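Lecture 7: Learning to handle rope from simulated demonstrations

Reading: the Trivemov report by Pascu and Pangilinan, sections 2 to 4. Skip the appendix on solver settings unless you are doing the rope project.

The report asks how far a two-arm policy can get when it is trained only in simulation. The authors used 2,552 demonstrations, each starting with the rope in a new random shape. Table and arm mounts stay fixed.

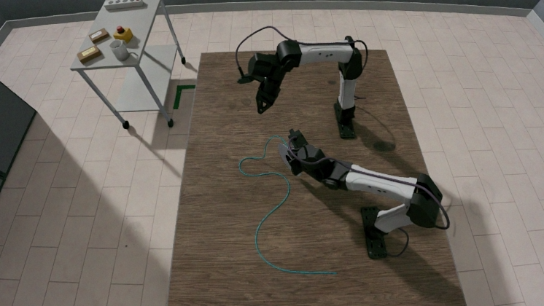 Rope is hard because its state has no short description. A rigid block needs a position and a rotation, but a rope needs a whole curve. Pascu models it as a chain of 66 short links with bending stiffness between neighbors. Compare the tight bend near the closer gripper with the wide sweep lower on the table: a coarse chain can follow the second but turns the first into corners. Shadows are rendered too, and section 3 tests a policy trained without them.

Results to know: training ran for 4,000 steps per policy, and 111 trials were held out for testing. Most failures were missed grasps at a crossing.

For next time, read Cloutier on contact models and write half a page on how you would choose the link length. Bring questions about the Fedcombe code.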